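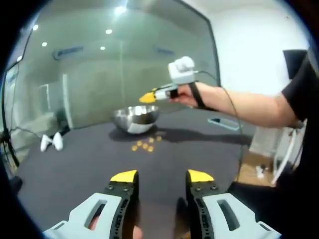
View from the left gripper, bowl task at Odgate, right gripper coming in over the bowl.

README for the Vumov hand-held gripper pair

Hello! I look after the two hand-held grippers we use for the bowl task, and I've written down how I set them up so that Nevzat and Wagner can run the table when I'm away. The recordings are in the Pacheco folder, 1172 of them after sorting, and they were all made with this same setup.

Fingers
Each finger is a black perforated plate with a yellow pad on the tip. The pads wear faster than anything else on the tool (I'm forever ordering more), so press each one with your thumb before you start and swap it if it slides. Always change both pads on a gripper together. The screws along the plate want a quick going over every 100 recordings – snug is enough, I've stripped two already by being keen.

Wrist strap and cable
Strap first, then cable. Let the cable hang down past your forearm with enough slack to reach right across the table. If it tugs when you stretch, stop and sort it out, as the connector on the top module is a pain to reseat.

Table
Steel bowl near the middle, yellow pieces in a loose group in front of it. Don't line them up! Tidy starts gave us a very boring batch in May and Colleen made me redo the lot. Wipe the table between batches because crumbs get into the finger joints.

Checks before recording
Open and close both grippers fully, 26 mm at the tips when half shut.
Watch the live view while you do it and make sure both yellow tips show.
Do one practice pick and delete it.

Known problems
The ceiling lights reflect in the steel bowl and in the glass behind the table. I've left this alone, so expect bright spots.
The left gripper sometimes closes a bit late after a pad change. Run the Avik zeroing script again and it settles down.

Spare pads and screws are in the drawer marked Vumov. If you take the last set, please message me or King-fai.

Benedikt Kramer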